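Nirklow two-arm bench kit, long-term review

Posted January 3, 2018
Filed under: Workshop, Arms and motion

The Nirklow kit is two arms, two controllers, two parallel grippers, a stop box and a bag of fasteners that does not quite match its packing list. I bought it in September for the shared workshop and have used it most evenings after that. This review covers assembly, the mechanics, the software and how it handles cords, which was the job I bought it for.

Assembly

Each arm bolts to a base plate. The plate holes are drilled for a thicker table than ours, so the supplied bolts bottomed out and I replaced them with shorter ones. The manual shows the bases closer together than I would recommend. At the printed spacing the elbows can meet over the middle of the table during ordinary moves. I moved them apart until the overlap between the two reach envelopes covered the middle of the mat and little else.

Cable routing on the arms is external. The clips supplied for the wrist cable are stiff and leave marks on the jacket. Leave more slack at the elbow than the drawing shows, then run the full joint range by hand before powering up. I did not do this on the first arm and pulled a connector.

Allow 13 hours for the build if you work alone. Most of that goes into calibration.

Mechanics

Repeatability is good enough for anything you would hold in a parallel gripper. Backlash at the wrist is small but present, and you will see it if you approach the same point from opposite sides. Always approach from the same side and it stops mattering.

The base rings glow green when the drives are enabled. They are bright, and they can be read from across the room. The grippers are the weakest part of the kit. The fingers are hard and smooth, and they slip on rounded plastic at the default force. Tadar sells soft finger pads that fit with some filing. I would treat them as part of the price.

Software

Demovar is the control package in the box. The motion planner is sound. The teach mode is slow, and it drops waypoints if you name two of them the same, without a warning. Save often and use numbered names. The scripting interface is better documented than the graphical one, and after the first week I stopped opening the graphical one.

Coordination between the arms is done with shared signals. It works, but the second arm waits on a timeout if the first one faults, and the default timeout is far too long for bench work. Shorten it.

Cords and small chargers

The workshop has a drawer of chargers and extension leads, and the build I had in mind was a cell that picks them out of a heap and sorts them. A cord is a poor object for a planner. It has no fixed shape, it catches on its neighbors, and lifting one end moves something else. My procedure is to grip the rigid end first, keep the lift low, and hold the second arm clear until the first has a firm hold.

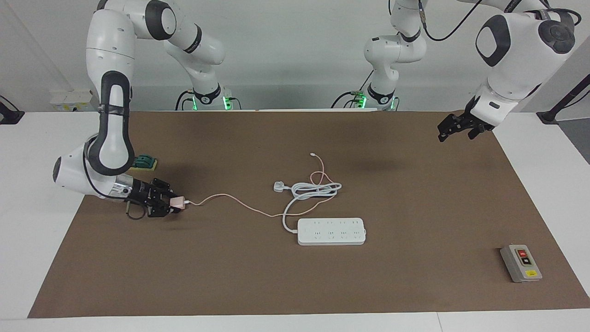

Right gripper closed on the pink charger, left gripper open and clear. White cable and power strip still on the mat.

Gripping a charger body across its flat sides is reliable at moderate force. Gripping by the cable is not, and I have removed it from my scripts. Separating two tangled cords remains the hard case. With one arm holding a plug and the other drawing the loop away, it succeeds often enough to be worth trying, and fails in ways that need a person to reset the heap.

Log your attempts. I ran 900 picks before changing the finger pads, and the log was the only reason I could tell that the pads had made a difference.

Support

Laurențiu Tudose at Nirklow answered both of my tickets. The first, on the bolt length, got a corrected drawing. The second, on the waypoint fault, is still open.

Compared with the McKinnon

The McKinnon pair has better grippers and a stiffer wrist. It also cost some 3,000 more when I was shopping, and its controller wants a rack. For a shared bench the Nirklow is easier to live with.

Verdict

Recommended for a workshop with somebody willing to write scripts. Budget for finger pads and shorter bolts. If your work is mainly soft or tangled material, borrow time on a pair before you order – the arms will cope, but the setup work is considerable.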